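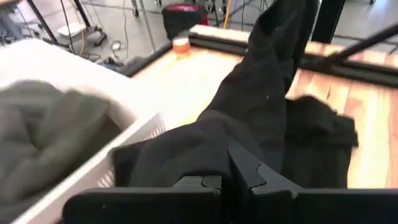 # plesen-mending-notes

Plain text notes on mending and washing knitwear. Mostly socks, leggings, the odd sweater. Started as one long file on my laptop, split up when Wajid Soomro asked for a copy and couldn't find anything in it.

Last cleanup: Monday, June 16, 2025

## What's in it

- `darning/` - heels, toes, elbows. Heels are the best part, start there
- `washing/` - by fiber, not by garment. Wool file is long
- `elastic/` - waistbands, cuffs. Thin, needs work
- `yarn.csv` - 200 rows, one per yarn I've used or been given
- `old/` - don't bother

## Format

Each note is a .txt file. First line is the title, second line is fiber, then whatever I wrote. Some have a "tried on" line, most dont. In the csv the columns are name, fiber, weight, color, shrinks (y/n/?), comment. Lots of question marks under shrinks. Sorry.

Color is by eye in daylight. Black and navy got mixed up in at least 7 rows, fixed the ones I could still find the yarn for.

## Using it

No license drama. Copy it, print it, change it. If you put it in a class handout please say where it came from.

Custódio Macedo used the darning notes for his evening group in December and sent back 13 corrections, all merged. Biggest one - I had the weave direction wrong in the toe note. Weave goes accross the first set of threads, over and under, swap on the next row.

## Known problems

- Nothing on silk
- Bristov sock yarn is listed twice with different weights, the lighter one is right
- Washing temps are a mix of C and F. Check before you wash anything you like
- Acrylic note stops at step 2. Will finish
- Black thread on black knit: use a lamp from the side, and a light colored darning egg. Needs its own file

## Sending fixes

Open an issue or just email. Short is fine. Say which file. Pictures of a finished darn are welcome, both sides if you can - the back tells me more than the front.

## Recent

- Afridi wool, first wash
- Gikutent cuffs, second attempt
- Ladders in fine knits
- Storing leftover yarn
- Pilling: comb or razor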